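4.2 What people call the bowl

I came to this part of the project by accident. We'd set out to record how families in Brellalbridge talk about food, and I'd assumed the interesting words would be the names of dishes. They weren't, or not mostly. What kept tripping up my transcribers was the crockery. In the 333 conversations we kept, speakers used 2,854 words for things you eat from, drink from or serve with, and an awful lot of those were the same few objects going by different names depending on who was laying the table.

Take the Ginley household (all family names have been changed). The grandmother says "basin" for anything with sides, her daughter says "bowl", and the grandchildren say "dish" if it's for sharing and "bowl" if it's theirs. When I played the recordings back to them they were delighted, and then had a proper row over who was right! 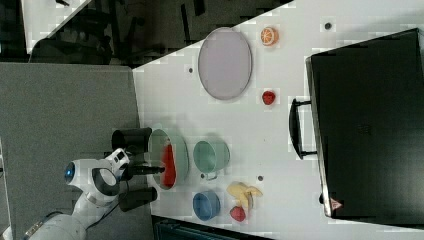
Shape matters more than I'd expected, and I owe Fadi Dabbas a drink for spotting it. He went through the transcripts looking only at the describing words and found that round things were nearly always bowls, for everyone, while anything longer than it was wide sent people off in all directions. The light green oval one in the picture just above is a good case of the awkward middle ground: deep enough to be a bowl, but the wrong outline for the speakers who want a bowl to be round. Among the Abou Jaoude cousins that sort of shape was a "boat", a word I'd only ever linked with gravy. Older speakers outside the family had never heard it used that way, although one of them liked it so much that she started saying it herself halfway through the interview.

I should be careful here. Fadi and I coded the words separately and then compared notes, and oval things were where we disagreed most. Part of that is my own fault, as I grew up in a "dish" house and clearly hear "dish" when people mumble. 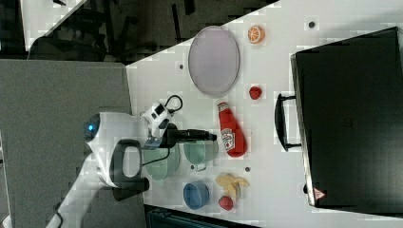

Figure 4. Tableware and play food.

Then there's the question of what goes inside. Several speakers changed the name of a thing once it had food in it, so that an empty "plate" turned into a "platter" when the meat arrived and went back to being a plate at the sink. I loved this. It was commonest at big meals, and in the December recordings it crops up all over the place, even with speakers who never did it the rest of the year. Sustero, the café where we did the group sessions, has its own habits too – the staff there say "side" for a small bowl whether or not anything is in it, and regulars had picked that up and taken it home.

The children were a separate puzzle. Two of them, sisters, had a private word for the serving plate which their parents didn't know, and I've promised not to print it. I've left them out of the 200 speakers compared in the next section, where I look at whether moving house changes any of this.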